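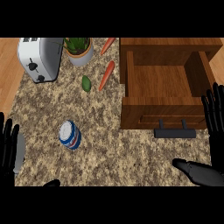

Granite countertop with a toaster, a potted plant and two carrots.

How to Check and Reseal a Granite Countertop

Granite has tiny pores, and a sealer fills them so that oil and juice stay on the surface long enough to be wiped up. Sealer wears away with cleaning. How fast depends on the stone and on what you clean it with, so test before you buy anything.

Do the water test

Clear a spot near the sink and another near the stove. Wipe both and let them dry. Pour a tablespoon of water on each and leave it for 15 minutes, then blot it up and look at the stone from the side. If the color hasn't changed, the sealer is still good and you can stop there. If you see a darker patch, the water has gone in and the counter should be resealed. The patch will fade as it dries.

Speckled stone can hide a faint patch. Lay a flashlight flat on the counter and the edge of the spot will show up.

What you need

A water-based or solvent-based sealer made for natural stone
Dish soap
Isopropyl alcohol, 70 percent
Lint-free cloths, at least four
Painter's tape
Nitrile gloves

A pint covers most kitchens. Check the coverage figure on the label against your own counter, and remember to add the backsplash if it is the same stone.

Clean the stone

Take everything off the counter, small appliances included. Wash with warm water and a few drops of dish soap, rinse twice, and dry with a towel. Then go over it with the alcohol to lift any grease that is left. Leave vinegar, lemon and bleach out of it.

Now wait overnight. Sealer put on damp stone dries cloudy, and cleaning that off takes longer than the whole job. If you wash up after dinner, you can start at 8 in the morning.

Apply the sealer

Open a window and turn off any pilot light if your sealer is the solvent kind. Tape the edge of the sink and the cooktop.

Work in sections you can reach across without leaning. Wet a cloth with sealer and spread an even coat, overlapping each pass a little. Let it sit for the time on the label, usually 5 to 15 minutes. Add more to any place that soaks it up quickly.

Before it dries, wipe off all the extra with a clean cloth, then buff with another. The surface should feel smooth and not sticky. Any residue left now will turn into a haze – if that happens, put a little fresh sealer on it, rub, and wipe it away at once.

Most stones need a second coat. Follow the waiting time on the label between coats.

Let it cure

Keep the counter dry for 24 hours, or longer if the label says so. Lay used cloths flat outdoors to dry before you throw them out, as solvent-soaked rags can heat up in a pile.

Repeat the water test after the cure. Write the month inside a cabinet door (June, say) and test again a year later.

Written by Dennis Nuttall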